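Search this site Go

3.2 Crumb texture in home-steamed buns

We were delighted by how much the resting time of the dough mattered. Across 312 buns, a second rise of 14 minutes gave the softest crumb. 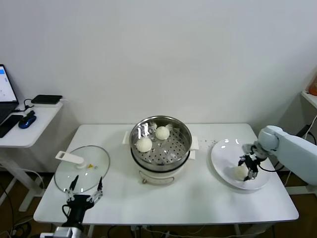 Flour from the Riihimäki mill took up water faster, and its dough was a joy to shape.

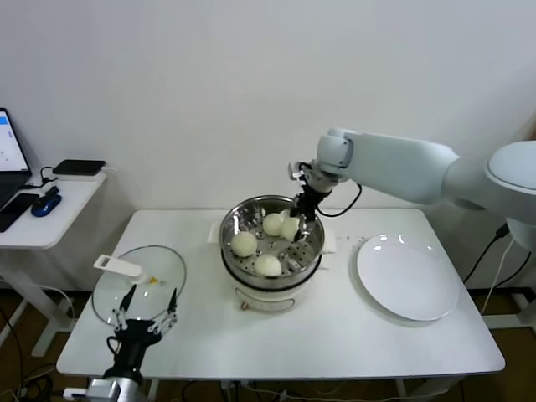
Figure 2. Four steamed buns on the perforated tray of an electric steamer.

Tasters in the May survey liked the milder yeast best.

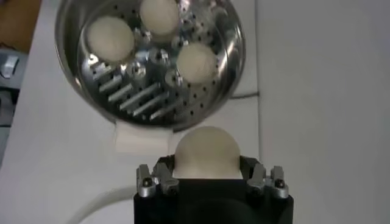

Sugar had a smaller effect, and we take it up in Section 4.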